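The brick wall stayed, and so did the white table. In April I decided against painting the brick.
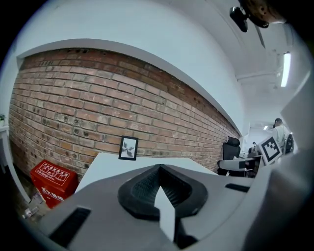
Does brick need sealing indoors? Only if it sheds dust – ours gets a soft brush and that's enough.

The leaf print came from Thongdee and cost $11. Jintana wanted it low, near the tabletop.

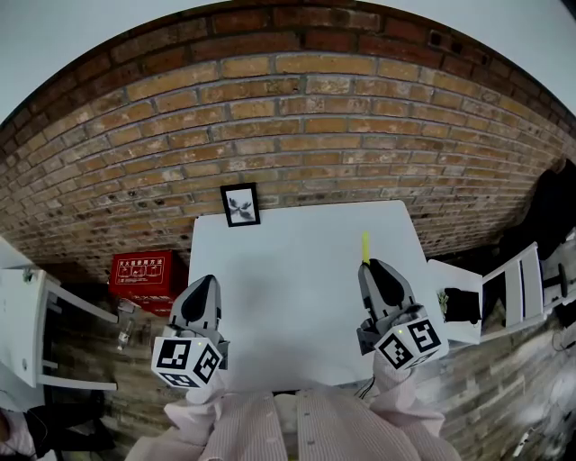
White table, old brick

I may still look for a wider frame, with the same white mat.

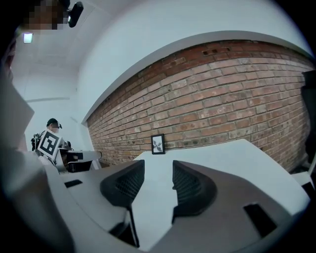
The leaf print in its thin black frame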